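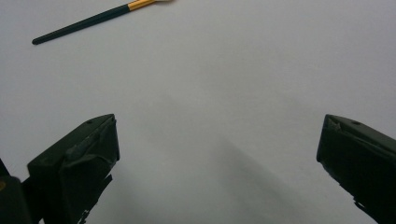
5. Priming and First Coat

Read Section 4 (Surface Preparation) before you start. Ketska wall paint will not hold on glossy or chalky surfaces.

5.1 Before opening the can

1. Switch off the heating in the room and close the windows.
2. Cover outlets and switches with masking tape.
3. Turn the unopened can upside down for 30 minutes, then turn it upright again.
4. Open the lid with a flat opener. Do not use a screwdriver; a bent lid will not reseal.

CAUTION: Keep children and pets out of the room until the last coat has dried.

5.2 Priming

1. Stir the primer slowly from the bottom of the can. Do not thin it.
2. Cut in along the ceiling, corners and baseboards with a brush.
3. Fill in the remaining wall with a short-nap roller, working from the window toward the door.
4. Leave for 2 hours. In a cold room, leave overnight.

NOTE: Patched areas soak up more primer than the rest of the wall. Prime them twice.

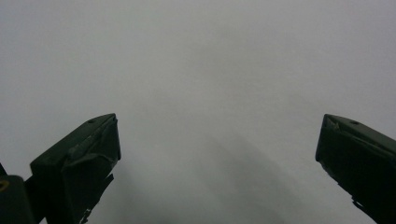
Vinzenz Berchtold writes that on the old plaster at Lolham two passes over the patches were too few, and that he got an even finish only after a third, with light sanding in between. On very porous plaster, follow his method and test a small area first.

5.3 First coat

1. Pour paint into the tray until the well is half full.
2. Load the roller and roll off the excess on the ramp.
3. Apply in overlapping strips from top to bottom. Keep a wet edge.
4. Remove the masking tape while the paint is still soft, pulling it back at an angle.

One large can covers about 140 square feet on primed drywall. Coverage on brick or textured walls is lower; see the table in Section 9.

CAUTION: Do not wash the wall for 168 hours after the final coat.

5.4 Cleaning up

Rinse brushes and rollers in lukewarm water until it runs clear. Shape the bristles by hand and lay brushes flat to dry. Press the lid down firmly and store the can above freezing.

For the second coat, go to Section 6.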